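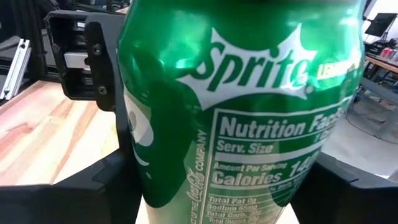 The Last Green One

My uncle left me the corner store in Flaston and everything in it, and by everything I mean the cat-shaped clock, a drawer full of keys that fit nothing, and a back room stacked to the light fixture with soda. I'd been told it was a going concern. Well, it was going somewhere, I guess.

I drove up in December with two duffel bags and my good pillow. The heat was out on the shop side, so I spent that first night in the apartment upstairs eating crackers in my coat and reading his ledger. He wrote everything down, my uncle. Not in any order you or I would pick, but it was all in there – the price of bread, who'd borrowed the ladder, what the doctor said about his knee. And on the last page he'd written on, in pencil, pressed so hard it came through the other side: "Keep a green one cold for Ene."

That was it. No phone number, no last name, nothing about who Ene was or when Ene might be expected. I turned the ledger upside down and shook it like a birthday card. A receipt for windshield fluid fell out.

Now, I'm not a sentimental person. I threw out my prom dress with the corsage still pinned on. But I went downstairs in my socks at eleven at night and looked in the cooler, and there on the bottom shelf, all by itself, was one can of Sprite. Everything around it was red or silver. He'd kept the one. So I left it where it was and went to bed.

The next morning Sepehr Ghasemi came in from the tire place across the street and wanted a coffee, which I didn't sell, and a cola, which I did. He stood there drinking it with his hat on. I asked him if he knew anybody named Ene.

"Is that a person?" he said.

"I was hoping you'd tell me."

"There's a bus line called Tonine," he said, after a real good think. "That's sort of close."

It wasn't close at all, but he was trying, and he came over later with a space heater and got it going on the second kick, so I let it slide.

After that I asked everybody. I asked the woman who delivered the bread. I asked the kids who came in for gum and the man who only ever wanted to use the restroom. Folks had theories! Ene was a racehorse. Ene was a lady my uncle had met at the lake in Urimham, the summer he grew the mustache. One old fellow told me very firmly that it was short for "energy" and my uncle had been talking about the electric bill, and then he bought a lottery ticket and left before I could argue.

Meanwhile, people kept trying to buy the can. You wouldn't believe how many people in a small town want a lemon-lime soda the minute there's one left. I'd tell them it was spoken for, and they'd look past my shoulder at it like I was hiding a relative back there. I ordered more, of course. But the distributor sent cola, and then he sent cola again, and then he stopped picking up the phone.

So for a while it was just the one. I got in the habit of checking on it when I locked up. I'd turn it so the label faced front. I read that label so many times I could've recited it – calories 140, sodium 65 milligrams, total fat none whatsoever – and I'd stand there in the cooler light thinking about my uncle, who I'd seen maybe every other Thanksgiving, and who apparently had somebody he kept a drink cold for. I had not known that about him. I wondered what else I hadn't known, and then I'd get chilly and go upstairs.

I did start on the back room, finally. There was a lot of it, and my uncle's filing system had been to put the new thing in front of the old thing. I hauled out 133 empty flats (I counted, because the recycling guy charges by the piece and he rounds up) and a whole lot of plain cardboard. Behind all that I found the big maple-topped table he used to do his sorting on. I remembered it from when I was little. It had those long narrow strips, some blond and some brown, and he'd let me drive toy cars along them like roads while he lined up cans at the far end and told me which was which, as if I couldn't read. I wiped it down with dish soap and lined a few up the way he used to, reds and silvers mostly, clear down at the other side. It felt pretty good, I'll tell you. I stayed back there until my nose ran.
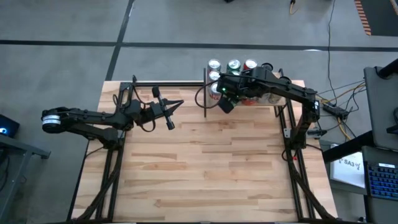
What Ene Wanted

She came in at a quarter past four, right when the light was going. I'd pictured somebody glamorous, on account of the mustache story. This was a tiny woman in a man's parka with a scarf over her hair, and she walked straight past me to the cooler and opened it like it was her own refrigerator.

"You moved it," she said.

"I turned it a little," I said. "The label was crooked."

She took it out and held it in both mittens. Then she sat down on the milk crate by the register, where I guess she'd always sat, and asked me was he sick long. I said no, not long. She nodded for a while. I didn't know what to do with my hands, so I straightened the gum.

"We were in the fourth grade together," she said. "He owed me a soda. He lost a bet. Every winter I come through on my way to my sister's and he pays me."

"Every winter? For one bet?"

"It was a good bet," said Ene.

I asked her what it was about and she wouldn't say. I asked twice! She just popped the tab and took a sip and shut her eyes, and the space heater ticked away, and Sepehr's compressor started up across the street and quit again.

When she was done she rinsed the can out in my mop sink, which was more than most people would do, and set it on the counter. She asked what time the bus came. I told her, and I said I'd have one for her next year if I had to drive to Urimham and get it myself.

"Cold," she said.

"Yes, ma'am," I said, and went to find my shoes so I could walk her to the stop.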